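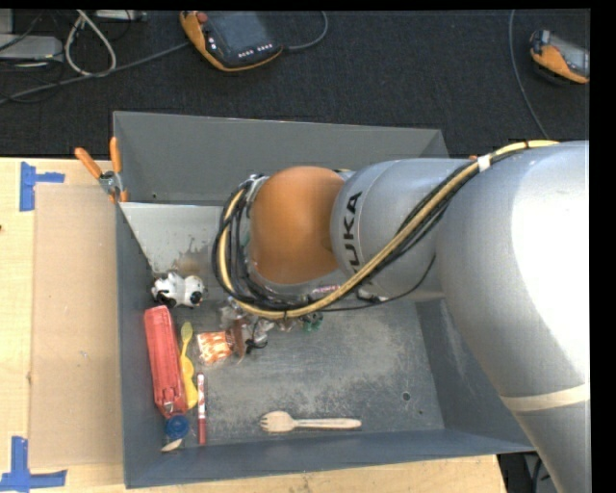

The Melldale Lending Cupboard Turns Another Year Older

Well, friends, the leaves are starting to come down on Ramum Street and that means it is time for my yearly nudge about the lending cupboard. If you are new to the neighborhood, the cupboard is the long closet at the back of the Melldale library branch, past the large print westerns, where you can borrow the kind of thing you need for one Saturday and never again. We have a tile cutter, two canning kettles, a carpet stretcher, a very good set of cookie cutters (the big moose is back, thank you to whoever slipped it through the book drop) and a good deal more besides.

When Kaisu Pelkonen went through the cards in September she found 494 loans for the year, up from 395 the year before. I had her check it twice. The canning kettles went out most, as they always do, but the pressure washer gave them a real run this summer, and I know of at least three decks on Goicoechea Lane that look brand new. My own is not one of them, but there is always spring!

A few things have changed and I would rather you read them here than be surprised at the desk. Loans are now ten days instead of seven, so you get two weekends if you pick up on a Friday. You can renew once by phone. Anything with a cord gets plugged in and tried at the desk when it comes back, so please allow a few extra minutes and don't drop and run if you can help it. And the sewing machines need to come home with their foot pedals – we have one machine sitting idle right now for want of a pedal, and I would dearly love to see it before the holiday sewing begins. Look under your beds.

Now for the wish list. We could use a second dehydrator, a folding ladder that fits in a small car, a roasting pan big enough for a real turkey, and any jigsaw puzzles of 500 pieces or more that you have finished and are certain about. Please hold on to your bread machines. We have four, bless you all, and they take up a whole shelf.

The fall mending evening is Tue 5 October, from 6:30 until the coffee is gone. Vilja Rissanen is coming over from Riltthorpe again with her darning mushrooms, and she has promised to show us how she does heels, which I missed last time on account of talking too much in the kitchen. Bring socks, bring a sweater with a bad elbow, or just bring yourself and keep us company. There are 20 chairs in the reading room and last fall we filled nearly every one, so come a little early if your knees are like mine. Bars and cookies are welcome, and please put your name on the bottom of the pan.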